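Household Waste Sorting in Shared Housing: A Study of Phelan Court

Most shared houses in Prukport have one kitchen bin, and almost everything goes into it. For this project I looked at what people in student housing throw away and whether a second bin changes what ends up in the trash. 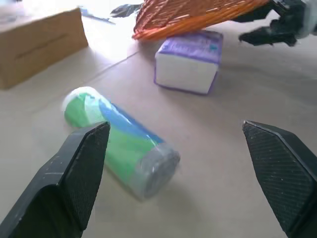

Report by Kamil Machala
Environmental Studies, Pomcombe College

Garbage bags are sold by the roll and are cheap, so few of the residents I spoke to had thought about how many they used. The city charges by the building, and a full bag costs a household the same as a half-empty one.

I collected answers from 131 residents of Phelan Court during August. Each kitchen was given a second bin for food scraps, and the bags from both bins were weighed before pickup. The total weight over the study was 3256 pounds. I used a hanging scale from Gevetti, which was easy to read but had to be reset between bags.

The survey had 9 questions. Two of them were dropped later because people read them in different ways. One asked about "recycling," and several residents took this to include food scraps.

Weights were written on paper sheets first and typed into a spreadsheet in the evening. Bags that had torn were weighed inside a clean bag, and the weight of the clean bag was subtracted.
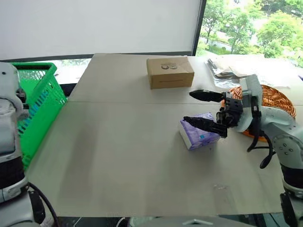
Results

Kitchens on the upper floors filled the food scrap bin more slowly than those on the ground floor. Residents there said they cooked less in hot weather. Smell was the most common complaint, and the main reason given for going back to one bin.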